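Rindier Bin Picking Demo Day
Product code: RBP-D | Category: Visits and Demonstrations | Back to Clonero Bin Picking Systems

Half a day at our workshop in Jundell, with a Clonero picking system and whatever you carry in through the door.

Price: $297 per company, up to two people
Credited against any Clonero order
Sessions start at 9:00 a.m.
No sessions in March (inventory, then recovering from inventory)

Overview

Most bin picking demonstrations use parts chosen by the people selling the bin picking. The parts are clean, they are all the same, and they have been picked so many times they practically climb out by themselves. We used to run ours that way too. Visitors nodded, ate a pastry, went home and sent us a box of the things they wanted picked, and the conversation started over from the beginning.

The Demo Day skips ahead to the box. You bring your parts, we put them in a metal bin, and the robot has a go at them while you stand there. Some parts go well. Some get pushed into a corner and stay there. Both results go in your report, with the same size type.

What happens

9:00 a.m. Coffee, safety talk, sign-in. The safety talk is short but it is not optional, including for people who give safety talks.

9:20 a.m. A warm-up run with our own mixed objects. Soft things, hard things, things with knobs on. You get to see the arm move before your own parts are in there, and most people relax a little.

10:00 a.m. Your parts. We start with one kind at a time, then mix them, then pile them against the walls. Walls are where picking systems go to think about their lives, so we spend most of the morning there.

11:45 a.m. You choose the arrangement. Visitors are usually meaner than we are. Nesting, stacking and leaning are all allowed. Glue is not.

12:30 p.m. Lunch from Rennie, the deli across the parking lot. Sandwiches, and a soup that changes color with the season.

1:15 p.m. We go through the morning's failed picks on a screen and you may leave whenever you have heard enough.

What to bring

Up to 12 different parts, a handful of each. Bring the scratched ones and the ones from the bottom of the crate. If your supplier sent you a set of perfect samples in a foam tray, please leave the tray in the car.

Parts should be dry, free of oil and no heavier than a full lunchbox. If you have something larger, write to us first and we will tell you whether it is a good idea, or at least a possible one.

What we won't do

We won't quote a cycle time on the day. A number said out loud next to a moving robot has a way of ending up in somebody's budget. You will get ours in writing, with the conditions attached, after we have looked through the logs.

We also won't run food, glassware or live anything. The last item is on the list for a reason and the reason was a crab.

The workshop

It is a working room and looks like one. The bin has scratches in it. There is blue tape on the bench, cables go where cables go, and clamps do a certain amount of the furniture's job. The showroom version of this cell exists as a rendering in our brochure, and you are welcome to look at that over lunch. 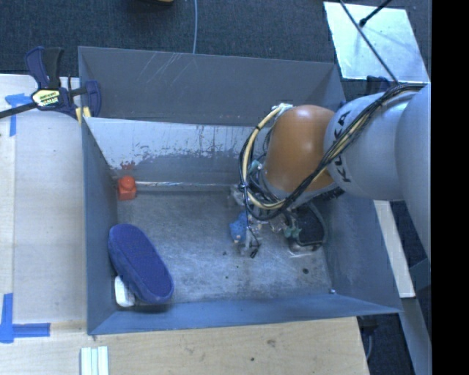 Gaskell Road Plastics wrote in afterward that the morning had been worth the drive, that the corner picks were worse than they had hoped and better than they had feared, and that they would have liked the failure review before lunch, when they were still paying attention. They also asked for more chairs.

We have bought chairs. The failure review is staying where it is, as the logs need that hour to export.

Included
Morning session with two of our engineers
Written report with every attempt listed, good and bad
Video of your own parts being picked, or not
Lunch
Your parts back, in the box they came in

Not included
Travel, hotel, shipping of parts in advance
Simulation work (see Clonero Cell Study)
Closed-toe shoes, which you must already own

Booking notes

Sessions are private, so you won't be sharing the bin with a competitor. Photos of your own parts are fine. Please ask before filming the control screen.

You can move your date once at no charge. After that we start to suspect you don't have any parts.

Related items
Clonero Cell Study
Clonero Gripper Trial, by mail
Rindier Operator Training, Jundell

Add to quote | Ask a question | Print this page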